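Visit to the Gustent pet fair, Skindutstead

We went over to Skindutstead in April for the Gustent pet products fair, mainly to look at litter trays and carriers for the shop. Doors opened at 9.30 and entry was free for trade. The hall had 34 stands this year, most of them cat and small animal.

The Lorden stand was the first stop. Their new hooded tray has a wider door and a lid that lifts from the front, so you can scoop without taking the whole top off. Marloes Postma, who runs their sales desk, went through the sizes with us. The large one suits cats over five kilos. Minimum order is 40 units — more than we wanted, but she will split it across two colours. 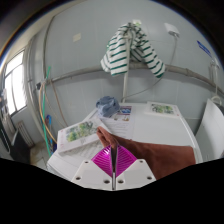 Reddish-brown garment on a white table.

Chornovol had fleece bedding and washable carrier liners. The liners come out at 900 grams for the biggest size and have a non-slip back. They can be washed at 60 degrees, but the bedding only at 40, and neither should go in with fabric softener. We took samples of both liners and left the bedding for now. Their clay litter was dusty when poured, so we passed on that.

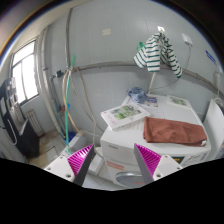
Getting there and parking

The car park is behind the hall and was full by 11. There is a second field across the road, signposted from the roundabout. The café does hot food until two. Bring cash, as the card machine was down for most of our visit.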